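The long way round to a shorter week

June
By Jarmo Niskanen

We use cookies to remember your settings and to understand how readers use this site. Manage preferences or accept all.

The night shift at the Koskela bakery in Ellby used to start at ten and finish at six, five nights a week, with every other weekend on call. The pay was fair and the bread was good. People still left. In one bad year the firm lost more bakers than it managed to train, and the ovens on the second line stood cold for most of the winter.

So the owners tried something that had been talked about in the staff room for years. They cut the working week to four nights and kept wages where they were. The shifts got a little longer, starting at nine, and the weekend rota was torn up and written again from scratch.

It did not go smoothly. The first rota left a gap in the early hours when the dough for the morning rolls needed shaping, and for a fortnight the shops in Culldale opened with half their usual shelves. A delivery driver quit over the new loading times. Two of the older bakers asked to go back to five nights because they missed the shorter shift, and they were allowed to.

I spent several nights there in the spring, mostly sitting on an upturned crate beside the proving cupboards, trying to stay out of the way. The work is quick and repetitive. Dough comes down from the mixer, is cut and weighed, and goes on to the trays. Talk is mainly about football and children. When I asked about the four-night week, most people wanted to tell me what they did with the extra day — and most of them slept through the first part of it.

That answer comes up a lot. Shorter weeks are often sold on the idea of hobbies, evening classes and long walks. The people I met used the time for the dentist, for the washing, for taking a parent to an appointment. One man had finally fixed his back gate. A woman on the second line said she had stopped dreading the end of her days off, and that this mattered more to her than the day itself.

The arrangement costs money. Koskela took on 13 more people to cover the hours, and gave each new starter a joining payment of 2,000, half of it held back until they had finished their first six months. The firm expected to get some of it back through lower spending on agency staff, and it has, though the sums are still not comfortable. Flour and power have both gone up in the meantime, so it is hard to say what the accounts would have looked like under the old rota.

Other employers nearby have been watching. Serach, which packs and ships garden supplies from a warehouse on the Culldale road, ran its own version in one department. It chose the returns desk, where 41 people check and repack what customers send back. Staff could pick a four-day week or keep their old pattern, and could change their minds once a season.

The choice turned out to be the difficult part. Managers had two timetables to run side by side, and handovers were missed. People on the old pattern felt they were picking up the loose ends at the end of the week. By the second season the department had moved its team meeting to the middle of the week, when both groups were in, and complaints eased off. 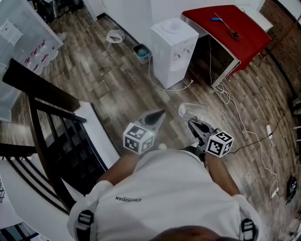
Does a shorter week mean the same work squeezed into fewer hours?

Often it does, at least to begin with. Places that keep the same targets and the same number of staff tend to find that breaks get shorter and the last hour of a shift drags. Those that hire more people, or drop some tasks altogether, have an easier time of it, but they have to pay for it.

At Ellby the tasks that went were small ones. The paper stock sheet was dropped, as was a second check on tray counts that had been brought in years ago and never reviewed. The fancy loaves are now made on fewer nights, and a few regular customers have grumbled.

The bakery plans to look at the rota again before winter, when orders rise and the roads are slower. The two bakers who went back to five nights have been asked if they want to try four again. One has said she will think about it after her holiday.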